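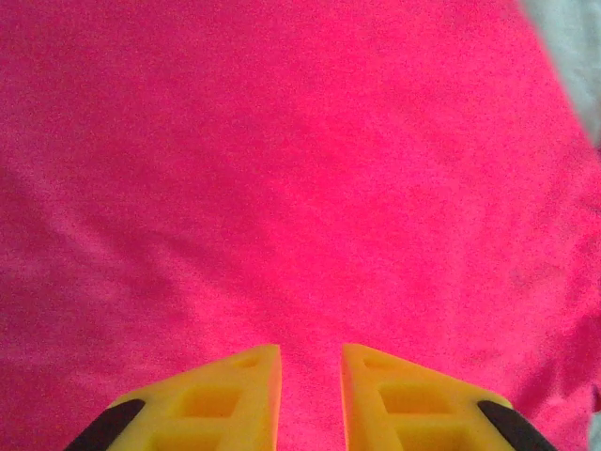 Cuvmont robotics club: laundry project thread (wrist cam, yellow fingers)

iara_y
Posted December 8, 2019

OK so the wrist cam is finally streaming to the laptop and I am so happy!! For anyone just joining, we started in September with foam blocks, and after winter break we're entering the folding challenge at the Makex open day. Cloth is a whole different animal. With a block you know where the edge is. With cloth the top layer might be one layer or four.

I collected 386 stills for the edge finder and the code gets the right outline in 141 of them. I know that sounds bad but the week before it was 53!

Top still is my favorite kind of problem. Pink fabric almost everywhere, a soft shadow band coming in from the left, and my code swears that shadow is the edge of the cloth. The real edge is up in the right corner where it goes pale.

Ideas welcome. Please be nice to my threshold values.

benitez_fan
Would you consider dropping the edge finder? Just lower the arm to a fixed height, close, lift. The Benítez team did towels that way last year and they placed.

arnulfo.cusi
Towels though. They're rectangles. I love the Benítez kids but a towel doesn't have a neck.

benitez_fan
Fair, but a simple thing that runs beats a smart thing that's still on somebody's laptop in April.

iara_y
I hear you and I still want the camera in the loop. It's the part I'm learning the most from! Arnulfo, can you put up the t-shirt one? The one with the collar.

arnulfo.cusi
Sure thing.

The neckline is what I'd go after. It's a nice long curve near the top, and there's even a sliver of white tag sticking out above it. Compare that with the bunched-up part between the fingers, where I can't tell one layer from the next and I've been staring at t-shirts for weeks. If the code can find collar first, you know which way the shirt is lying and the rest gets a lot easier.
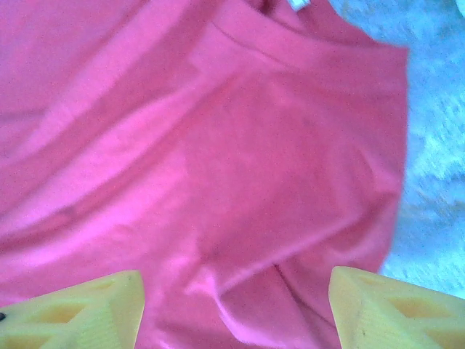
Re: collar first?

hidisport_mentor
Love this thread. I coach at Hidisport and we went down the same road. I disagree on the collar, sorry Arnulfo. On a crumpled shirt it's hidden half the time and then you have no plan B. Look at the right side, pink against pale blue. That's a boundary you can get with plain color, no training at all. Convert to HSV, mask on hue, take the biggest blob.

arnulfo.cusi
But then you only have an outline. A sleeve and a hem look the same to it.

hidisport_mentor
For the first grasp I don't care which one I get! Grab any edge, lift, look again.

iara_y
Oh I like look again. We have 13 practice sessions left so I'm going to try the hue mask first and keep Arnulfo's collar thing for the second grasp. Also the hue mask should ignore that shadow band, right? It's still pink, only darker?

hidisport_mentor
Should, yes. Watch your saturation cutoff, that's where ours fell apart.

benitez_fan
Still voting fixed height, but post the numbers, I want to see them.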